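Tarnent arm learns when to look twice

August 18, 2025

There is a pleasant bit of news from the Bromesness workshop this week, where the small team behind the Tarnent project has written up the work that kept its lights on late through most of July. Regular readers may remember Tarnent as the effort to get a robot arm tidying a cluttered bench without having every object introduced to it beforehand. The new paper deals with a narrower question, and to our mind a more interesting one: how should the arm decide that it hasn't seen enough?

Most of the methods the team had tried took a picture from the wrist, chose a grip and went straight in. That works nicely when the view is sharp and the thing wanted is out in the open, but benches are seldom so kind. Things get wedged behind other things, and a camera that rides along with the hand will often have part of its view blurred or filled by whatever happens to be closest.

The Bromesness method, which the team calls Omau (after a boat, we're told, though we didn't get the whole story), adds a small step before the fingers close. The software makes several guesses at where the object's edges are and compares them. If the guesses agree, the arm carries on as before. If they don't, it shifts the wrist a little to one side, looks again and makes up its mind from both views together. It is allowed 2 extra looks at most, and after that it must either try or leave the object be and move on to the next one.

The team ran 621 attempts on benches laid out with everyday clutter, and the arm asked for another look in 223 of them. In the remainder it went in on the first view, so the extra care doesn't slow down the easy jobs, and that will please anyone who has stood waiting for a robot to finish thinking. Failed grips caused by a badly judged edge came to 26 over the whole set. The authors go through these one by one in an appendix, which is well worth the read if you have a cup of tea handy. Soft things such as cloth still give the most bother, as their edges move when they're touched.

The arm's settings and the full record of the attempts are to be shared with the Ó Néill laboratory, which plans to repeat the work on its own benches with different lighting and a different arm. We do like to see that, and we'll report back when there is something to tell.

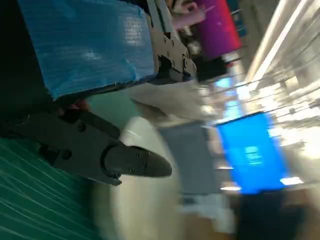 What comes next for Tarnent

The team would like to try the same idea with two arms sharing one bench, so that one can look while the other reaches. Work on that begins once the Ó Néill results are in.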